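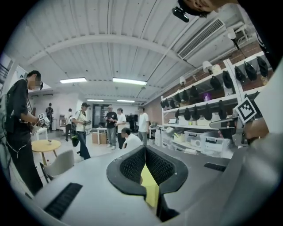

Wer die Griffe vormacht, schafft seine eigene Stelle ab, schrieb mir ein Leser nach dem letzten Eintrag. Er arbeitet selbst in der Kommissionierung, bei Oprea, und dort sei die Frühschicht nach der Umstellung kleiner geworden.

Bei uns in der Halle von Adent sieht die Rechnung bisher anders aus. Für das Projekt Dirnetness werden Handgriffe mit handgeführten Greifern aufgezeichnet: aufnehmen, drehen, ablegen. Das Soll liegt bei 1.000 Durchgängen pro Aufgabe, danach wird die Aufgabe gewechselt. Gestrichen wurde keine Stelle. Verschoben hat sich die Tätigkeit.

Früher zählte die Stückzahl. Jetzt zählt die Gleichmäßigkeit der Bewegung, und das belastet andere Muskeln. Nach 2 Stunden mit dem Gerät vor dem Körper meldet sich bei mir der Unterarm — beim Packen war es der Rücken. Die Pause von 10 Minuten ist inzwischen Teil des Schichtplans, musste aber erst beantragt werden.

Offen bleibt die Eingruppierung. Vormachen gilt im Tarif als Anlerntätigkeit, obwohl Fehlgriffe erkannt, benannt und verworfen werden müssen. Das ist Prüfarbeit. Andilness, der zweite Standort, bezahlt sie auch so. Unser Antrag dazu liegt seit Mai bei der Personalabteilung.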